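Erus hand cell - setup and care notes
Maintained by the Jelside bench group. Last revised in March.

Scope
Covers one cell: a single arm with a four-finger-and-thumb hand, working over a white table. The recordings made on it are released separately as the Elov set (2611 clips, almost 575 of them with the grey box).

Before a session
Home the arm with the table clear, then lay out the props. Load the Beyene hand profile and check that the grip force limit reads 4. Run the open and close cycle 100 times after any change to the wrist flange. Route the wrist cable so that it has slack at full reach.

Box task
The box is light and shifts when the fingers touch the rim. Have a second pair of hands hold it from the far side of the table, with the stop button in reach of someone else.
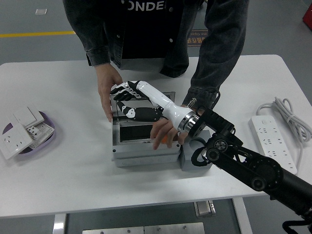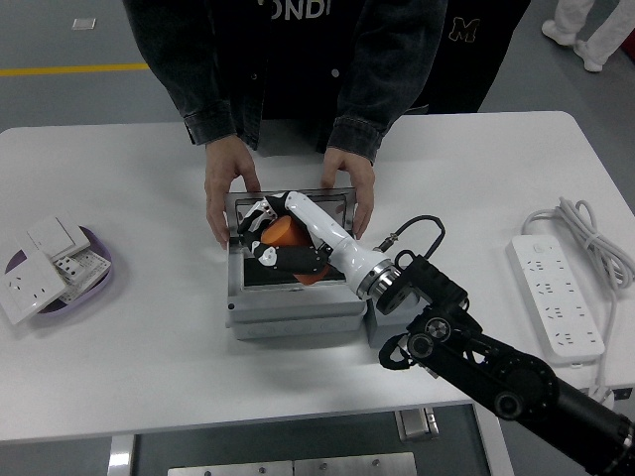 Grey box held by hand at the table; the orange part is in the robot's grasp in the second picture.

After a session
Wipe the fingertips with a dry cloth. Check the flange bolts - they work loose on long runs. Log any finger that fails to close fully and recalibrate it before the next recording.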